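Grirnham Household Advice Service
Caring for Painted and Sealed Tabletops

Most damage to a tabletop comes from ordinary cleaning. Residents are advised to dust the surface with a dry, soft cloth before any moisture is applied, as grit will scratch the finish when it is rubbed in.

For routine cleaning, add a few drops of mild dish soap to a bowl of warm water. Wring the cloth well, wipe from the center outward, and dry at once. Abrasive powders and scouring pads should not be used — they leave dull patches that cannot be polished out.

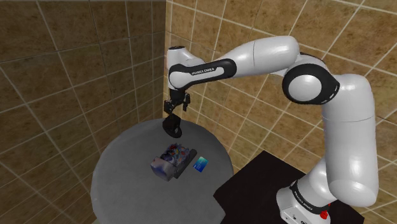
A round gray table beside a dark, flat-topped one.

Dark tops show streaks sooner than pale ones and may need a second pass with a dry cloth. Newly painted tables should be left for 7 days before the first damp cleaning. Felt pads under lamps and vases should be checked each November and replaced when worn.

White rings left by hot cups often fade on their own within a day or two. Where they remain, consult the maker's instructions before applying any oil or wax.

Reviewed by Junhao Dai, Apr 22, 2023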